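Search this site
Enter keywords

The Illomgate Boundary
Notes on club cricket, posted in September by the site author
Print this page | E-mail this page

The league table published after the final round of matches places Illomgate sixth, one position above the line that separates the clubs staying up from those that must apply again for their place. Members who followed the first month of the season will recognize that as a better result than the opening fixtures suggested. The purpose of this post is to record how the season was played, to comment on the batting order, and to set out my position on the proposed change to the playing conditions before the winter meeting takes it up.

Illomgate lost the first match at home to Jivell by 2 wickets. The total on that occasion was adequate for the ground, and the bowling in the first hour was of a good standard. The difficulty arose in the middle of the innings, when the field was spread too early and singles were available on both sides of the wicket. Jivell did not need to hit a boundary for a long period and did not try to. The same pattern was repeated in the second match, away from home, where the opposing side was permitted to rebuild after losing early wickets.

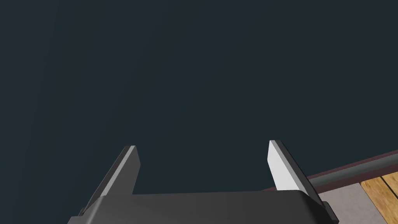 Dark gripper against a plain slate-blue background.

It has been suggested on the league message board that these defeats were the result of poor catching. The scorebook does not support that view. Chances were taken at the same rate as in the previous year, and the two that were put down against Jivell came when the match was already close to settled. In my opinion the matter was one of field placing, and the captain deserves credit for correcting it. From the fourth match onward a slip was kept in place well past the usual point, and the side began to take wickets in the middle period.

The batting order requires a longer comment. Illomgate began the season with its most experienced player at number five, on the understanding that he would be available to steady the innings if early wickets fell. Early wickets did fall, and he was frequently left with too few overs and too few partners. He was moved to number three before the Mazurek fixture. The change produced an opening partnership of no great size, followed by the longest stand of the season, and Illomgate won with overs to spare. He remained at number three for the rest of the summer.

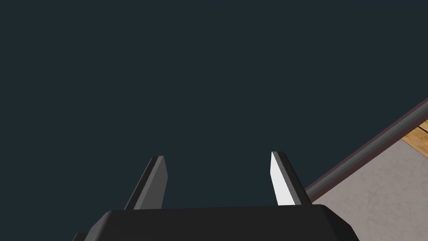 The younger players also benefited from that arrangement. A player of seventeen or eighteen who comes in at number six with a settled partner has time to look at the bowling. Under the earlier order the same player was often required to score from the first ball. I would ask the selectors to keep this in mind next spring, when there will again be pressure to hold the senior batsmen back.

With regard to spin bowling, the season was a mixed one. The home pitch was slow until the middle of July and gave some assistance to the left-arm bowler, who was used in long spells from the road end. After the dry weather the surface became firmer and his figures suffered. He was nevertheless the most economical bowler in the side, and he should not be judged on the away match at Clitard, where the boundary on one side is very short and the wind was blowing toward it throughout the afternoon.

The match at Clitard was the poorest performance of the year. Illomgate won the toss, chose to field, and was unable to bowl its overs in the time allowed. The umpires applied the penalty in accordance with the regulations. Some supporters expressed the view that the penalty was severe, but the over rate had been discussed with both captains before play and the rule is plainly worded.
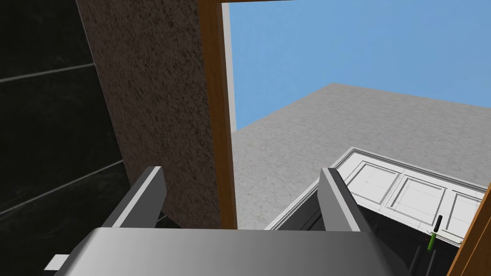
That brings me to the proposed change. Under the present conditions, a side that bats second and is bowled out receives no batting points unless it has passed a stated total. The proposal is to award those points on the same scale to both sides, whatever the result. Its supporters argue that it would encourage teams to continue scoring in a lost cause. I accept that argument as far as it goes. Too many matches this summer ended with the last pair blocking for a draw in front of a very small crowd.

My reservation concerns the effect on the side batting first. If the points scale is made more generous, captains who win the toss may delay the declaration to secure every batting point available, and the time left for the chase will be reduced. A better course would be to adopt the new scale together with a fixed limit on the overs of the first innings. The two measures belong together and should be put to the vote as one item.
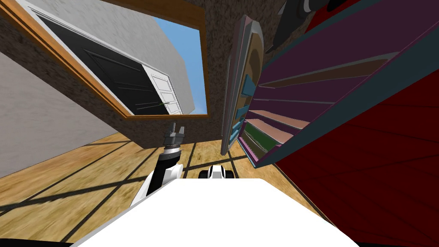
Members are reminded that the proposal may be amended from the floor, provided that the wording is supplied to the league secretary before the meeting opens. I intend to submit wording along the lines given above and would welcome comments from members of other clubs, including those at Jivell and Mazurek who have previously written in favor of the change.

Finally, a note on the second team. It finished in the upper half of its division with a side that was seldom the same for two matches in a row, and it supplied players to the first team whenever they were requested. Its averages will be posted separately when the last scorebook has been returned and checked. Indoor practice begins at 7 p.m. on the first evening of the winter program, and players should bring flat-soled shoes.

Print this page | E-mail this page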